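Two arms, one table and a spreadsheet: budgeting for robots with Ewurabena Dogbe 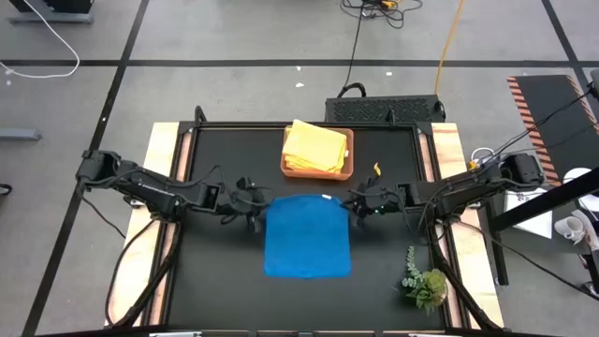
A blue cloth between the two grippers on the tabletop setup at Murnitz.

I'd told Ewurabena Dogbe I wanted to talk about money, and she had the spreadsheet open before I'd got my jacket off. It's colour-coded. There's a tab called "things we forgot" and it is the longest one.

Ewurabena looks after equipment planning at Murnitz, a small outfit in Brurley that works on robotic handling of fabric (flattening, folding, stacking, all the stuff I avoid on a Sunday night). Her colleague Lộc Lâm does the hands-on side of it, and he'd wandered over with a mug of tea to keep her company, or possibly to keep her in line.

I started with the obvious one. What do people get wrong when they go shopping for a setup like this?

"They budget for the arms," she said. "You see the price of two arms, you gulp, you get it approved, and then you go, oh, we need something to put them on. We need rails, mounts, grippers, a controller, cables. So many cables! I had a line for cabling in my first draft and I'm embarrassed by it now."

Lộc reckons the arms came to 60 per cent of what they spent in the first year. The rest went on everything else, and he's still a bit sore that the table frame took longer to sort out than the robots did. They'd been quoted by a company called Cao for a finished workcell, a lovely thing by all accounts, but it had a nine-week lead time and wouldn't have fitted through the door without taking the door off.

"So we went with a frame we could put together ourselves," he told me. "It's not fancy. But if I want to shift a mount over a bit I just grab a hex key and do it, I don't have to ring anyone."

I asked why they'd gone for two arms when one is so much cheaper, and they both started talking at once. Ewurabena won.

"Try folding a tea towel with one hand," she said. "You can do it, sort of, you end up dragging it and flicking it and pinning it with your elbow. Cloth wants two hands. We did look hard at buying one arm first and adding the second the next year, and on paper that was the sensible option. Then we worked out we'd be paying for the install twice and rewriting half the software. It saved us nothing."

She was keen to say that this won't suit everybody. If your job is picking up boxes and putting them on a shelf, she'd tell you to buy one arm and spend the difference on a good gripper. She says grippers are where she'd be most careful with a supplier, because the demo is always done with something easy. Her advice is to turn up with your own worst item in a bag. For them that was a thin cloth that had been through the wash too many times, and they took it to three suppliers. Cistora was the only one that let them have a full afternoon with it, and Cistora got the order.

"We didn't even pick the best one on the spec sheet," said Lộc. "We picked the one where I could get a replacement finger posted to me."

That got us on to spares, which I'd thought would be the dull part — it wasn't. The pair of them argued quite cheerfully about it for a good while. Lộc wanted spare fingers, a spare gripper and a full set of cables on the shelf from the first day. Ewurabena wanted to see what broke. They met in the middle, he had a failed cable in January, and I gather it still comes up.

And the bits people don't think of as equipment at all? Ewurabena went straight to the "things we forgot" tab and read some out to me. Floor tape. Trays. Cloths, in more than one colour, and then more of them. A decent chair. Electrical work, which was dear. Lộc's hours, which she says should have been on the very first tab, as he spends most of every Tuesday on checks and tidying up and none of that had been costed.

I wondered how long they expect it all to last. She has the frame down for five years and the arms for the same, with the grippers on a much shorter leash. She's putting money aside each quarter for them now, so that it doesn't land all at once.

"If you're writing your first budget, ring somebody who's already got one of these and ask to see their receipts," she said. "I'd show you mine. I'd be a bit red in the face, but I'd show you."

Lộc asked whether that meant he could order the second gripper. She said she'd look at it after lunch.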